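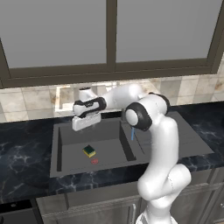

Projects > Work and Technology > Reports > Dish area automation

Who does the dishes now? A report on one kitchen

Nuala Brennan
Submitted 9/29/18

1. Background

Tavora runs a staff canteen and catering kitchen. It employs 23 people, nine of them in the dish area across two shifts. In February the company signed on with Datach, a small firm that programs robotic arms for kitchen work, to see whether an arm could take over part of the job of clearing and sorting at the sinks. Datach builds each task in simulation first and moves to a real sink once the supervisor has agreed to the steps.

I worked in the dish area at Tavora for two summers before starting this course, so I knew most of the people I spoke to. I have tried to keep my own views to the last section.

2. What the job was before

A dish hand at Tavora scraped, rinsed, sorted and loaded. Between loads they cleared the sinks of whatever had been left in them: sponges, cutlery, bottle caps, stir sticks. It is a small part of the job but everyone I talked to brought it up. You are bent over, your hands are in grey water and you can't see what is at the bottom. Two people had been cut doing it.

3. What the arm does

The task Datach chose is picking loose items out of a double sink. The arm is fixed beside the counter and reaches over the basins from above with the gripper pointing down. In the simulated version the sink is a home-style one with a divider, under a window, and things like a sponge are placed in the basins for the arm to deal with. The staff noticed this straight away. Tavora's sinks are deep steel tubs with no window anywhere near them. Datach's answer was that the kitchen around the sink matters less than the reach over the edge and the shape of the items, and that the model would be changed before anything was installed.

The supervisor sat through 67 simulated runs with the programmer. She stopped them often. Most of her stops were about order, for example that a sponge should come out before small flat things because it hides them. None of this was written down anywhere at Tavora before. It is now a two-page sheet, and new dish hands get a copy too.

4. What changed for staff

No one has lost a job so far. One position on the evening shift was left empty when a worker moved away, and staff see that as the first cut. Management says it is waiting on the results of the trial.

The two most senior dish hands were given paid hours to check runs and mark mistakes. They liked the change from standing at the sink. The others did not get these hours and some were annoyed about it — there was no posting and no one was asked. The training budget for the whole area was $703, and most of that went to the same two people.

Several workers asked who would be blamed if the arm dropped a glass. I could not find an answer in the agreement I was shown.

5. Discussion

The part of the work picked for automation is one that people were glad to give up. The trouble is with everything around it. The knowledge of how to clear a sink properly came from the dish hands, and they were paid their usual rate for giving it. I think the checking hours should have been shared, and the question of breakage should be settled before the arm is put in.

I only spoke to people at one workplace, and I did not get to interview anyone on the night clean. A follow-up once the arm has been running for a few months would say more than this report can.

Related reports
Self-checkout and shift lengths at Jafri Grocery
Lurent Laundry: folding machines and sore shoulders
Scheduling software in a small bakery
Interviewing people you used to work with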